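The Last Chapter of Vachon

Kanyarat Onsri had 47 pages left, and she did not want to read them.

She had bought the novel in February, at the small shop behind the station in Sirstead. It was called Vachon, after the river in it, and it was so thick that the shop owner put it in two bags. Since then she had read it every evening, but only one chapter, and always with the phone in the other room. She had never been so strict with herself about food or money.

Now it was Sunday, and the book club would meet at seven. Everyone would talk about the ending. She made tea, sat down by the window and opened the book at the ribbon. Then she closed it again and went to put her table in order.

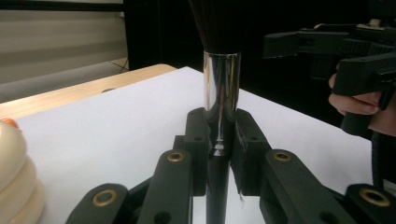 The makeup brush, held upright.

The tea was cold when she came back. She read two pages. In the story, the ferryman was still waiting for his daughter, as he had waited since the first chapter, and the water was rising. Kanyarat knew that in a few pages the daughter would come or she would not come. As long as the ribbon stayed where it was, both things were possible.

Her mother had been a reader of another kind. She read the last page first, standing in the shop, and if she did not like it she put the book back. "Why should I walk so far with people," she used to say, "if I don't know where they take me?" Kanyarat had been ashamed of this as a child. Later, when she cleared the apartment in Flodmont, she found that all the books on the shelf ended well. There were 22 of them, and she read them one after another during that winter. It was the winter of 2021, and she did not remember much else from it.

At five o'clock she telephoned Leopold Moser and asked if the meeting could be moved to the next week.

"You have not finished," he said.

"I have nearly finished."

"Kanyarat, I have not finished also. I stopped when the ferryman lights the second lamp. I thought I was the only one."

She looked at the page in front of her. The ferryman was looking for matches. She was quiet for a moment, and then she asked him if he had the book near him. He had. She heard him moving a chair.

They agreed that she would begin, and he would read the next page, and so on until it was done. Leopold read slowly, and he gave every person in the story the same deep voice, even the children. When a sentence pleased him he stopped and read it again without asking. Outside it began to rain on the roofs, and somebody called a dog in.
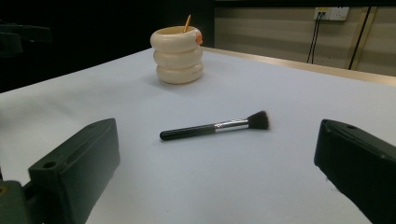 Leopold asked her to wait, please, before the last page, as he wanted to say something about the daughter. In his opinion she had been on the other side of the river the whole time, and the old man had known it, and the book had told them so in the first chapter if they had only listened.

"Then why does he wait?" Kanyarat asked.

"I don't know. Maybe he likes the lamp."

She laughed, and turned the page. It was her turn to read, and there were only nine lines on it. She put her finger under the first word, the way her mother had taught her, and began.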